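Herley Bench Glass – README

What's in here

Herley Bench Glass is a collection of short clips and stills of small-scale glassware work: setting tubes in a rack, seating a funnel, moving a flask out of the way, putting everything back. If you like lab glass as much as we do, you're going to enjoy this one! The collection holds 1,498 clips from two benches, and we've kept the notes short so you can get to the good stuff.

Folders

clips/ – the clips, numbered in the order they were recorded
stills/ – one still per clip
labels/ – one plain text file per clip, with the objects and the activity
splits.txt – which clips go in which split

Why glassware

Clear things on a bench are hard to see, and that is exactly what makes them fun. A tube standing in an acrylic rack is clear on clear, and the rim of a funnel can vanish if you tilt your head the wrong way. Aslı Tuncer started the project because she kept losing track of her own flasks (she'll admit it), and she wanted a set where the glass was the star and everything else stayed out of its way.

We tried several surfaces before settling on black cloth. Bare tabletop washed out the edges of the tubes, and a dark plastic mat threw back so many reflections that Alper Ersoy gave up on it in one afternoon. With cloth the edges come up beautifully, even the thin ones.

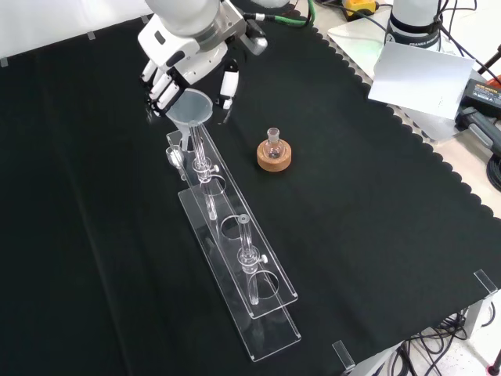 Cloth does wrinkle, so expect folds and shadows that change from one clip to the next. We left them in. Smoothing the cloth between every clip would have made a prettier set and a much less useful one.

Objects and label names

tube – straight glass tube, upright in the rack or lying on the cloth
rack – the acrylic stand, base and upper plate together
funnel – plastic or glass, any size
flask_rb – round-bottom flask
joint – ground-glass joint, labeled only when it's a separate piece
clamp – ring clamp with its screws
cloth – the bench covering

Anything small and clear that doesn't fit the list is labeled glass_other. It's a bit of a junk drawer, but a lovely one, and Gönül Altıntaş would be thrilled if someone wanted to sort through it.

Activities

877 clips are labeled funnel and 491 are labeled rack. The remaining clips are labeled tidy, which covers clearing and rearranging the bench. Each clip has one activity label. Where two activities overlap, we went with whichever took longer.

Known issues

Tube rims are sometimes labeled a little low, mostly in the August clips. Nevzat Bozkurt is working through them.
Fill level isn't labeled at all. We tried it, disagreed with each other constantly and dropped it.
Some flasks appear under both flask_rb and glass_other. Trust flask_rb.

Fixes and questions

Corrections are very welcome – even a single bad label! Send the clip number and what you think it should say to Perihan Tuncer, who looks after the labels folder and merges changes in batches.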